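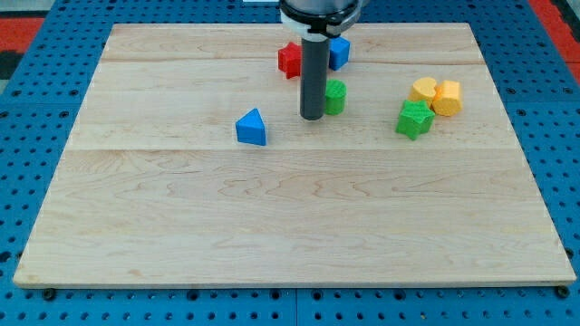 공유 작업실 한쪽에 탁상용 로봇 팔을 설치하면서 가장 오래 걸린 부분은 작업면이었습니다. 팔 조립은 설명서대로 하면 끝나지만, 작업면은 각자 가진 테이블에 맞춰 직접 정해야 합니다. 저는 파란 타공판 테이블 위에 밝은색 단풍나무 집성판을 얹었습니다. 빨강, 파랑, 초록, 노랑 계열의 장난감 블록이 나뭇결 위에서 잘 구분되고, 판 앞쪽은 넓게 비워 두어 블록을 옮겨 놓을 자리로 씁니다. 이 글에서는 판을 준비하고, 높이를 맞추고, 첫 동작을 돌려 보는 순서까지 적습니다.

준비물
집성판 1장(두께 14mm)
M6 볼트와 손나사
고무 와셔
사포 180번, 320번
직각자, 줄자, 연필
마스킹 테이프
3D 프린터로 뽑은 블록
제어 프로그램은 Mulex를 썼습니다. 다른 프로그램을 써도 순서는 같습니다.

1. 판 다듬기
집성판은 판재를 옆으로 이어 붙인 것이라 이음매에 미세한 단차가 있습니다. 손톱으로 긁어서 걸리는 곳이 있으면 180번 사포로 나뭇결 방향을 따라 갈아 냅니다. 그다음 320번으로 전체를 한 번 더 밉니다. 이음매 단차를 그대로 두면 작은 블록을 밀 때 그 자리에서 넘어집니다.
마감은 무광 오일을 얇게 한 번만 발랐습니다. 유광 바니시는 조명이 반사되어 카메라로 색을 잡을 때 불편합니다. 오일을 바른 뒤에는 하룻밤 말립니다.

2. 판 고정하기
판을 타공판 위에 놓고 앞쪽 가장자리를 구멍 줄과 나란히 맞춥니다. 직각자로 양쪽 모서리를 확인한 다음, 판 바로 앞 구멍에 볼트를 끼워 판이 앞으로 밀리지 않게 합니다. 판에 구멍을 뚫을 필요는 없습니다. 뒤쪽은 고무 와셔를 깔아 마찰로 잡습니다.
손으로 네 모서리를 차례로 눌러 보고 덜컥거리는 곳이 있으면 그 밑에 마스킹 테이프를 접어 넣습니다. 저는 왼쪽 뒤에 두 겹을 넣었습니다.

3. 팔 높이 맞추기
전원을 넣기 전에 팔의 작업 범위 안에 손이나 공구가 없는지 확인합니다. 비상 정지 스위치는 앉은 자리에서 바로 닿는 곳에 둡니다.
속도를 최대값의 30%로 낮추고 팔을 판 중앙 위로 보냅니다. 막대형 그리퍼를 수직으로 세운 상태에서 조금씩 내리다가, 복사지 한 장이 끝과 판 사이에서 살짝 끌리면 멈춥니다. 이때의 Z값을 기록합니다. 제 경우 컨트롤러에 표시된 값은 3191이었습니다. 이 값은 기기와 설치 높이에 따라 달라지므로 그대로 옮겨 쓰면 안 됩니다.
같은 방법으로 네 모서리도 잽니다. 모서리 사이의 차이가 크면 Z값을 보정하려 하지 말고 2번으로 돌아가 판의 수평을 다시 잡는 편이 빠릅니다.

4. 블록 준비하기
블록은 별, 하트, 원기둥, 삼각기둥처럼 모양이 뚜렷한 것이 좋습니다. 필라멘트는 Gelico PLA를 썼고 적층 높이는 0.2mm입니다. 옆면의 출력 결은 갈아 내지 않았습니다. 바닥면만 320번 사포로 평평하게 만듭니다. 바닥에 출력 찌꺼기가 남아 있으면 블록이 기울어집니다.

5. 첫 동작 돌려 보기
처음에는 블록 하나만 놓고 시작합니다.
Z값은 기록한 값보다 5mm 높게 넣습니다.
막대 끝을 블록 옆에 내린 다음 옆으로 20mm만 밀어 봅니다.
블록이 돌아가면 미는 지점을 블록 중심 쪽으로 옮깁니다.
블록이 넘어지면 막대를 1mm씩 더 내립니다.
같은 동작을 열 번 반복해서 문제가 없으면 블록을 하나씩 늘립니다. 여러 개가 붙어 있을 때는 막대가 내려갈 틈이 있는지부터 봐야 합니다. 틈이 좁으면 바깥쪽 블록을 먼저 빼냅니다.

자주 생기는 문제
막대가 판을 긁는 경우: 즉시 정지하고 Z값을 다시 잽니다. 습도가 높은 날에는 판이 휘어 높이가 달라질 수 있습니다.
노란 블록을 잘 못 찾는 경우: 나무색과 가까워서 생기는 문제입니다. 노출을 한 단계 낮추고 채도 기준을 올립니다.
팔이 움직일 때 테이블이 흔들리는 경우: 타공판 두 장이 만나는 이음매 아래에 받침대를 하나 더 댑니다.

설정 파일은 작업실 공용 폴더의 Ivar 항목에 올려 두었습니다. 다음 글에서는 카메라 거치대 위치와 조명 각도를 다룹니다.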